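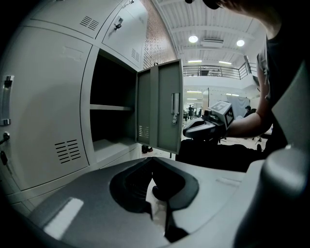
Both grippers out at the Turwood lockers, one door open.

Aug 23, 2024

I said in July that the Jemal grippers would be finished by the end of the month. I didn't say which month, and I would like some credit for that.

For anyone who skipped the earlier posts, and the traffic numbers suggest that was a popular choice: Jemal is my attempt to get a cheap robot arm to put things away. The arm lives on my kitchen counter in Clastham, where it takes up the space formerly occupied by a toaster. To teach it anything I need recordings of somebody doing the job properly, with the same sort of fingers the arm has. So before I could have a robot that tidies up, I had to build two plastic grippers and do the tidying myself, slowly, while being recorded. My family has pointed out that I could have started tidying at any time without the grippers.

Most of the build happened at Turwood, the shared workshop across town. I pay by the month, which works out fine if I go every week and very badly if I do what I did in spring.

The shells first. They're gray because gray was the spool that was left. I've gone through enough versions that the current file is named shell_8_final_b, and the "final" was already there in version three. Version six was the one with the beautiful curved grip that I sanded for an entire Sunday and then couldn't close with a finger in it. Version seven closed. It wouldn't open. Version eight does both, and the trigger comes back by itself as long as you don't tighten the pivot screw all the way down, which I will certainly do the next time I take it apart.

The finger pads are black rubber and they gave me more grief than everything else together. My first set was too stiff, so a key would squirt out sideways like a watermelon seed. The second set was so soft that the tips folded before they touched anything. I ended up ordering from Voton, who sell a strip that sits nicely in between and who ship it in a box big enough for a microwave. I cut it with a utility knife and a steel ruler. The cuts are not square. The pads meet anyway, and I have stopped looking at them from the side.

Then there's the marker cube. It goes on top, white with black squares on its faces, and it's how the tracking code works out where a gripper is and which way it's pointing. It also makes you look like you're operating a very small, very unfriendly board game. I printed the first markers on glossy paper, which was a mistake under workshop lights, and the second ones on plain paper at 81 percent scale, courtesy of a printer dialog that likes to help. It took me two evenings to figure out why the software believed my hand was floating a good way behind me. If your poses come out wrong by the same proportion every time, go measure your squares with a ruler before you rewrite any math. I rewrote the math. I've since put it back.

Now the lockers. I'd been practicing on my kitchen cabinets, and the recordings were lovely and completely useless, as my kitchen cabinets have big round knobs that a golden retriever could manage. Turwood has a bank of gray metal lockers with chrome handles, vent slots, and keys on rings hanging out of some of the locks. Everything about them is hard for a two-finger gripper. The doors are flat and give you nothing to grab but the handle. The keys swing. The metal is just shiny enough to throw a highlight into the camera when you get close, and you always have to get close.

So that's been the job for the last few sessions - open a door, put something on the shelf, close the door, open it again, take the thing out. We work in pairs, one gripper each, and there is an etiquette to it that we're still working out. Two adults reaching toward the same locker with plastic claws will apologize to each other a surprising amount.

We have 128 recordings so far. I went through them on Thursday night with a sandwich and threw out the ones where the cube went out of view behind an open door, the ones where I talked to the locker, and one where I put the thing on the shelf, closed the door very neatly, and had forgotten to press record until the closing part. I'm keeping that last one in a folder for sentimental reasons.

Some notes, mostly for me:

The trigger wants a stiffer spring. After an hour my index finger files a complaint.

Turning a key works if you grip the flat of it and rotate your whole forearm. Turning it with the wrist makes the pads slip every time.

Approach the handle from the side. Coming in straight puts the fingertips against the door, and the noise carries through the whole building.

Charge the batteries the night before. I have written this down in four different places now.

Mark the left pad and the right pad before taking them off, because they have worn to fit each other and they hold a grudge if you swap them.

As for the arm, it has had one try at a locker door - a practice one, a scrap panel with a handle bolted on, clamped to my counter. It reached out, closed its fingers on the air next to the handle, and pulled with great confidence. Then it waited for the next step. I've worked with people like that.

The stiffer springs are in the mail from Voton, presumably in a crate. Next post will be about those, or about how I got the toaster back.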